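Notes for session 6, Windows After Dark (Housekeeping and Room Care, Detdale evening course)

Hi all! I promised I'd type these up before the August break, so here goes. They're messier than Zodwa Masilela's notes from last time, sorry, but everything we talked about is in here somewhere.

## Why I make you look at glass at dusk

Most of us clean windows in the daytime and think we're done. Then the lamps come on, the sky goes dim, and the pane starts acting like a mirror. You get the city outside and the room inside on the same piece of glass, and your eye keeps hopping between the two. I love this hour for checking work (Thandeka Mthembu calls it "the snitch hour" and I've stolen that). A smear you'd never spot at noon can show up as a dull patch right across a reflected lamp.
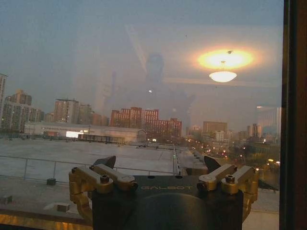 So pick one reflected light and use it as your marker. A hanging fixture with a white shade is great for this! Move your head slowly from side to side and watch the edges of the reflection. If they go fuzzy in one spot and stay crisp in the next, go back over the fuzzy spot. A big glow can hide things, so check around it as well as in it.

## Frames and ledges

Dark brown frames are sneaky. Dust sits on them quietly until warm light hits from the side. My order, which you're free to argue with:

1. Dry brush down the frame, top to bottom.
2. Damp cloth on the ledge, wrung out hard.
3. Glass, with a clean cloth.
4. Dry cloth on the ledge again for drips.

Somebody asked if step 4 is really needed. Yes! Try skipping it once and then run a finger along the bottom corner.

## For next time

Choose one window at home and look at it twice, once in daylight and once with the lights on. Write down 3 things you only noticed the second time. Bring two cloths, and if you're coming from the Plerkgate side, we're in room 47 again.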